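Rapport d'étape à la fondation Zirnar
Projet « Dormir au col » – réouverture du refuge d'Okbridge
Octobre 2018

Bonjour à toute l'équipe,

Je vous avais promis un point à la fin de l'été, le voici avec un peu de retard. La fermeture des volets, les comptes, un chauffe-eau qui a rendu l'âme la dernière semaine… enfin bref, j'ai fini par m'asseoir avec un café et mes carnets, et je vous raconte tout dans l'ordre, ou presque.

Le toit d'abord, parce que je sais que c'est ce qui vous inquiétait. Il est terminé ! Les ardoises du versant nord ont été reprises entièrement, celles du versant sud seulement là où ça fuyait. L'entreprise Sfakianakis est montée avec deux jours d'avance, ce que je n'avais jamais vu de ma vie avec un couvreur, et elle a profité d'un créneau de beau temps pour refaire dans la foulée la zinguerie de la souche. Il a plu très fort en août, trois nuits de suite, et j'ai fait le tour des combles à la lampe frontale comme une folle : pas une goutte. Le poste toiture a consommé 52 % de la subvention, un peu plus que prévu au départ. La différence vient de la charpente, où deux pannes étaient plus abîmées que ne le disait le diagnostic. Je vous joins les deux devis et la facture finale, vous verrez que l'écart est détaillé ligne par ligne.

L'eau, maintenant, c'est moins glorieux. Le captage donne bien au printemps, et puis en août le débit tombe tellement qu'on a dû fermer les douches l'après-midi. Les marcheurs l'ont pris avec philosophie (sauf un groupe, dont je garde la lettre pour les soirées d'hiver). J'ai demandé un chiffrage pour une deuxième cuve, enterrée derrière le local à bois. La société Fullow est venue voir et propose deux solutions, une en béton, assez chère à héliporter, et une en polyéthylène qui peut monter par la piste avec le tracteur de la commune. Je penche pour la seconde. Il faudra quand même creuser, et là-haut creuser veut dire casser du caillou, donc je n'ose pas encore vous donner de date.

Côté fréquentation, je suis vraiment contente. On a tenu la saison avec 62 % de remplissage en moyenne, alors que mon budget avait été construit sur moins que ça, et que les deux premières semaines ont été quasi désertes à cause de la neige tardive sur le versant est. Ce qui a changé, je crois, c'est l'ouverture de la réservation en ligne. Avant, les gens téléphonaient, tombaient sur le répondeur, et allaient dormir dans la vallée. Maintenant ils réservent à minuit depuis leur canapé et moi je découvre tout ça le matin en allumant la radio. Il y a eu des ratés, bien sûr – un doublon un samedi, des arrhes remboursées deux fois – mais on a corrigé les réglages et je n'ai plus eu de souci depuis.

La cuisine a été la grande surprise. Je pensais proposer une soupe et du fromage, point. Et puis on s'est mis à faire des tartes avec les myrtilles du bas du plateau, les gens du village sont montés exprès pour le goûter, et la vente à emporter a couvert les frais de gaz de la saison. Je ne l'avais pas mis dans le dossier, vous vous en doutez. Je voudrais le mettre dans le prochain, avec un vrai four, parce que celui que nous avons chauffe à droite et pas à gauche, et qu'il faut tourner les plats à mi-cuisson en se brûlant les poignets.

Pour l'hébergement, les quatre petites chambres de l'étage sont refaites : planchers poncés, murs repeints, prises remises aux normes. J'ai choisi de rester dans le bois clair, simple, sans chercher le style chalet de magazine. Les dortoirs attendront l'an prochain, comme convenu, on les a juste nettoyés et on a changé les matelas les plus fatigués. 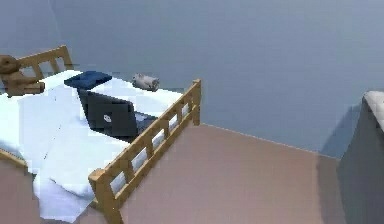 Lit en bois clair, tête et pied de lit à barreaux, literie blanche.

La literie a coûté moins cher que le plafond que vous aviez fixé, et j'ai mis le reliquat de côté pour des couvertures. Les nuits de fin de saison sont fraîches à cette altitude et je n'aime pas l'idée que quelqu'un redescende en disant qu'il a eu froid chez nous. Dites-moi si ce petit transfert vous convient ou si vous préférez un avenant en bonne et due forme, je n'ai encore rien commandé.

Un mot sur le sentier d'accès. La commune devait reprendre les deux passerelles au-dessus du torrent, une seule est faite. L'autre tient, elle a été vérifiée, mais elle bouge sous le pied et ça impressionne les enfants. J'ai relancé la mairie deux fois par écrit. On me répond que le budget est voté et que l'artisan est débordé. Je veux bien le croire, tout le monde est débordé dans cette vallée dès qu'il s'agit de bois ou de pierre. Si vous avez l'occasion d'en toucher un mot lors de votre prochaine réunion avec les élus, ça ne peut pas faire de mal !

Ce qui n'a pas marché, parce que je préfère vous le dire moi-même : les veillées. J'avais prévu une soirée par semaine autour des plantes, des étoiles ou des histoires du col, et j'ai surestimé la forme physique des gens après une journée de montée. À neuf heures ils dorment. On en a maintenu 4 sur toute la saison, les autres ont été annulées faute d'auditeurs réveillés. Je propose de les transformer en petites balades du matin, avant le départ des groupes, ce qui coûterait moins cher et demanderait moins de préparation. La ligne « animation » n'a donc été dépensée qu'en partie, vous trouverez le solde dans le tableau.

Pour la suite, voilà comment je vois l'hiver. Le refuge est fermé et vidangé, les clés sont en mairie. Je passe les prochaines semaines sur le dossier de la cuve, sur la demande d'autorisation qui va avec, et sur le recrutement de l'aide-gardien pour la saison prochaine (j'ai déjà reçu deux candidatures spontanées, dont une très prometteuse, quelqu'un qui sait faire du pain). Il faudra aussi qu'on parle du tarif de la demi-pension. Je ne l'ai pas augmenté cette année pour relancer la maison, mais le prix de l'héliportage a bien grimpé et je ne pourrai pas tenir une saison de plus comme ça sans rogner sur les repas.

Il me faudrait votre accord sur les couvertures et votre avis sur la cuve avant que Fullow ne boucle son planning de printemps. Pour le reste, rien ne presse, on peut en discuter de vive voix quand vous passerez dans le coin.

Merci encore de votre confiance, et de vos messages pendant l'été, ils m'ont fait plus plaisir que vous ne pensez.

La gardienne du refuge d'Okbridge

Pièces jointes : devis et facture toiture, chiffrage Fullow (deux variantes), tableau des dépenses, relevé des nuitées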